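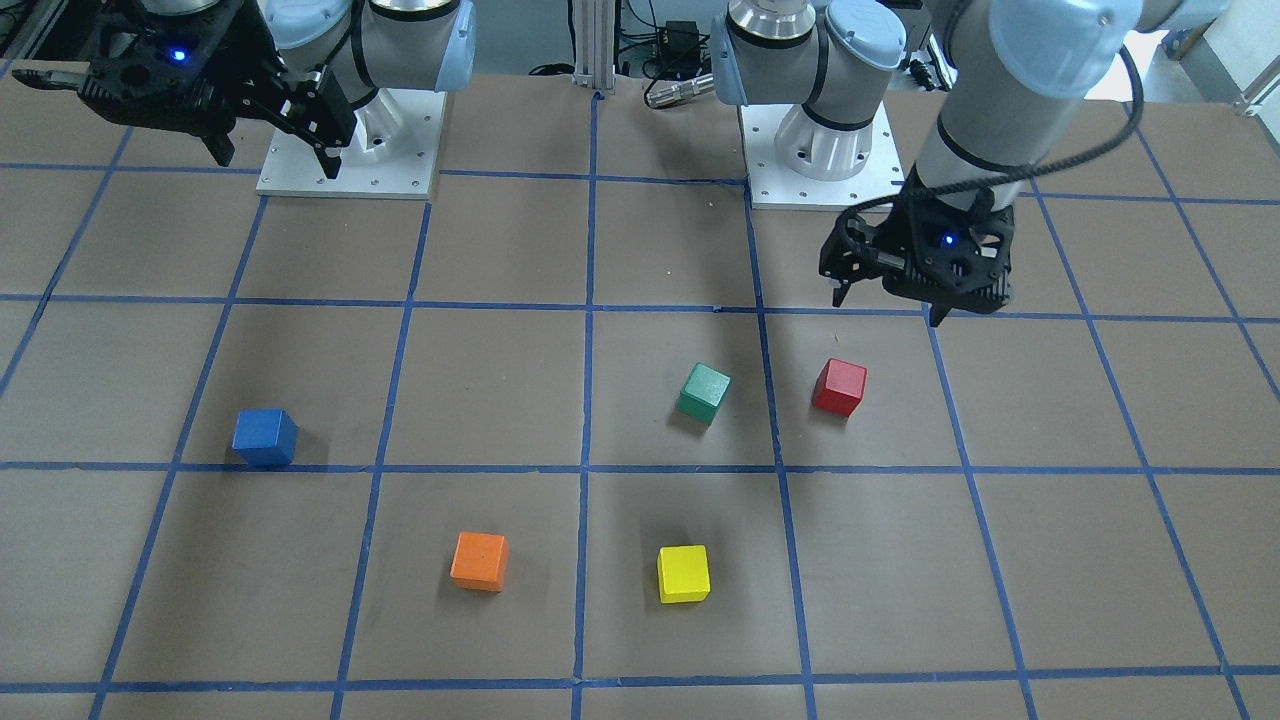
The papered table with its taped grid and colored cubes.

Home | News | Workshops | Archive | Contact

Brown paper and blue tape

The big work table at the Wegener building in Vomville has a new covering. Brown paper now runs across the top, and strips of blue tape divide it into square cells. Painted cubes go in the cells.

We used to draw the lines straight on the paper in pencil. They faded under the room lights and had to be redone every few weeks. Tape takes longer to lay — 75 minutes the first time — but it can be seen from the doorway and a strip can be lifted and moved when a layout changes.

If you want to do the same at home or in your own shop, a few notes. Cut the paper long and let it lie flat overnight before you fasten it. Lay the longest strips first, pulling the tape out over the whole run and pressing it down from the middle. Measure each line from the same edge of the table. Painter's tape comes off kraft paper cleanly if you pull slowly and keep it low.

The paper came from Tuser, on a roll 154 feet long. That should last us through April. Offcuts are in the bin under the stairs and are free to take.

Cubes go back in the Zisivetti box at the end of the day, please. We have been finding them on windowsills. The room is open from 11 in the morning, and the table can be booked for up to 3 hours at a time.

This site uses cookies to remember your newsletter settings. Accept | Manage settings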